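The day the left arm let go

Well, hello again, friends. I know it has been quiet on this page since May, and I do have a proper excuse this time (several, if you count the tomatoes). Most of my spare hours have gone into the two-armed robot, which we all call Clustero, and into trying to get it to do one small household chore without frightening anybody.

The chore is scooping. A bowl of dry grain, a clear cup, a metal spoon, and a robot that is meant to move a bit of one into the other. My nephew could do it at two, with singing. We have been at it for weeks, and I have grown very fond of the whole slow business, even the sweeping up afterwards.

What went wrong is this. The left gripper is supposed to steady the cup while the right one tips the spoon. On the ninth run of the morning it took hold nicely, the spoon came over, and then the left fingers simply opened. No warning, no message on the laptop, nothing. The cup went over, grain went everywhere, and the right arm carried on pouring into the place where the cup used to be, as calm as you please. I had my hand on its way to catch the cup before I'd even thought about it, and that's the part that kept me awake. A cup doesn't matter. A hand between two moving arms does!

We pressed the stop, had tea, and then started again at a crawl to see if we could make it misbehave.

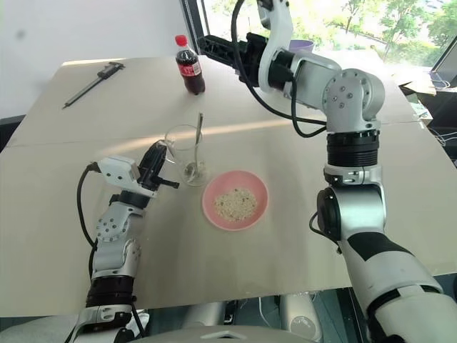
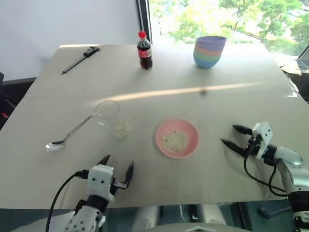
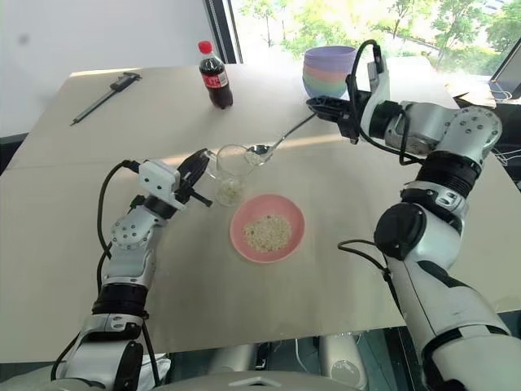 Clustero at the scooping table. The last of the three has the spoon over the cup.

It took us eight more tries before the fault came back, and by then Fidelina Pacheco was crouched beside the table with a torch, wiggling every cable she could reach. She is the patient one. She found that when the left wrist turned far enough, the plug behind the gripper was pulled a hair out of its seat, and the gripper lost its signal for a blink. When the signal came back, our program treated it like a fresh start, and a fresh start begins with open fingers. So there were really two faults holding hands, a tight cable and a silly line I had written myself back in the spring and forgotten all about.

The cable was the easy half. We gave it more slack and clipped it down so the turning wrist can't tug on the plug. The program took me two evenings and a good deal of toast. Now if either gripper goes quiet, both arms stop where they are and wait for a person to say go. The fingers stay exactly as they were. I also wrote to Kitora, the little shop that sold us the connectors, and they were lovely about it and are sending a kind that locks.

And we have a new rule, written in thick marker and taped to the door: if something falls, let it fall. Hands stay behind the line until the arms have been stopped. I'm the one who needed it most, so I'm the one who had to write it out.

We've been through plenty of slow scoops since then and the left hand hasn't let go on its own again, though I'm not ready to brag. I would like to see 1,000 of them before I trust it at full speed. Fidelina thinks I'm being fussy. Maybe so, but she has started keeping her sleeves rolled up near the table, I notice.

If any of you have had a gripper forget itself after a loose plug, do leave me a note in the comments, I'd love to hear how you sorted it. Next time I'll write about the spoon, and why the heap in the bowl always ends up on the wrong side.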